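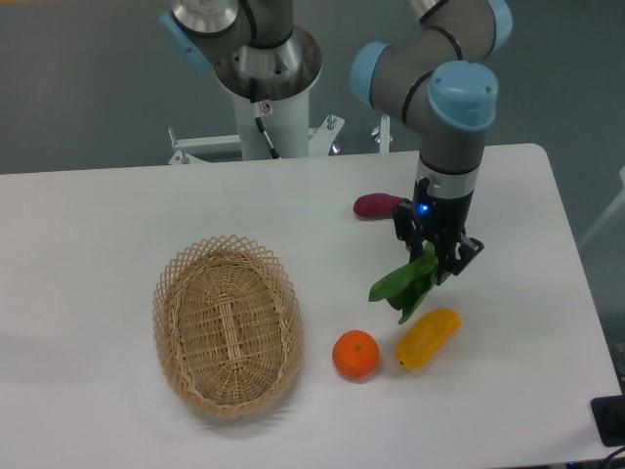 The handling laboratory at Alldale begins its working day at eight, when the produce is delivered. Carrots, citrus and leafy greens are signed for at the loading door, weighed, and carried upstairs to the benches. By the evening much of it will have been lifted several dozen times, and a good part will be fit only for compost.

The laboratory was set up to answer a question put to it by growers and packers across the region: which robotic gripper should a small packhouse buy, if it can afford only one? Manufacturers publish figures for payload and closing force. Few publish anything on the state of a lettuce afterwards.

Since May the team has been comparing two products under the same conditions. The Pondo is a two-finger gripper with rigid fingers and a motor that reports how hard it is pressing. The Ene has soft, air-driven fingers that fold around whatever they meet. Both are run on the same model of arm, with the same controller, Sendum, and every item must be placed in a basket without being dropped or marked.

"Our members were being asked to choose from a brochure," says Saskia Mahuika, who directs the programme. "We felt that somebody ought to do the dull work of picking up the same orange 100 times."

The trials now stand at 1,464 recorded lifts. Round fruit has given little trouble to either product. Oranges and tangerines are firm, they sit still, and their peel forgives a degree of clumsiness. Root vegetables are harder, chiefly because they roll when touched off centre. Here the rigid fingers of the Pondo have had the advantage, closing squarely on a shape that the Ene tends to push away.

Leafy greens are another matter. A bunch of leaves has no fixed outline, and it changes shape as soon as it leaves the table. If the fingers close too high, the leaves tear; if they close too low, they meet the tabletop first. The arm must also allow for what hangs beneath the grip, as trailing leaves will sweep lighter items aside on the way to the basket.

Leonie Ashby, the engineer responsible for the bench, spent much of the spring on this problem alone. Her first settings for the Pondo used 75 per cent of its available force, and the stems were bruised in almost every lift. She now approaches at low speed, closes until the motor first registers contact, and waits for half a second before raising the arm.

"The pause matters more than the force," she says. "The leaves settle, the grip loosens very slightly, and the controller has time to notice. Without it we were losing bunches halfway across the table."

With the pause in place, the Pondo has drawn level with the Ene on greens, a result the laboratory had not expected. The Ene remains gentler on the leaf itself, but it is slower, and its fingers need washing after every session. Under the laboratory's scoring scheme the two are separated by 5 points, with soft fruit still to be tested.

Cameras form the next part of the work. Sendum can accept a view from above the table or from the wrist of the arm, and Ms Ashby intends to run the full set of produce under each. The overhead view shows the whole table but loses the underside of a hanging bunch. The wrist view is closer, and is often blocked by the item being held.

Ms Mahuika is cautious about naming a preferred product before that stage is complete. Several packhouses have asked for an early indication, and each has been sent the raw scores with a note on how they were obtained. Growers who wish to see the trials for themselves may attend the open bench, held every Tuesday at two o'clock, and are invited to bring produce of their own.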